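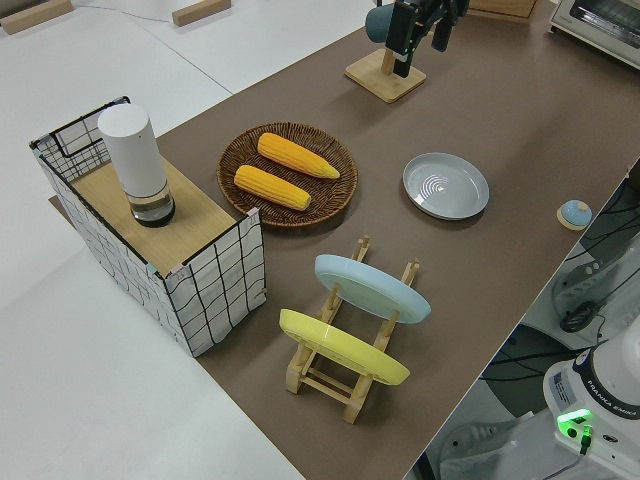 PRENGATE, June 2020

Erano Wireless Speaker: Frequently Asked Questions

When does the Erano go on sale?
Pultus starts shipping it in August. Pre-orders placed through our store go out first.

How long does the battery last?
Up to 10 hours at medium volume. The battery holds 4000 mAh and charges over USB-C. The cable is in the box, but a wall charger is not.

Can I pair two speakers for stereo?
Yes. Turn both on, hold the Link button on one until it beeps, then press Link once on the other.

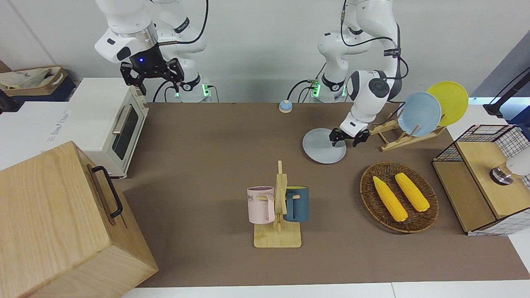 If the second speaker doesn't respond within 7 seconds, turn both off and start over. Both need the same firmware version.

Does it work with my older Kinnunen speaker?
Only through the line-in jack. The Kinnunen can't join a wireless pair.

Is there a microphone for calls?
No. Product manager Ritva Vuorinen says a model with one is planned, with no date set.

Where do I send a faulty unit?
Fill out the return form on the support page and wait for the label before mailing anything.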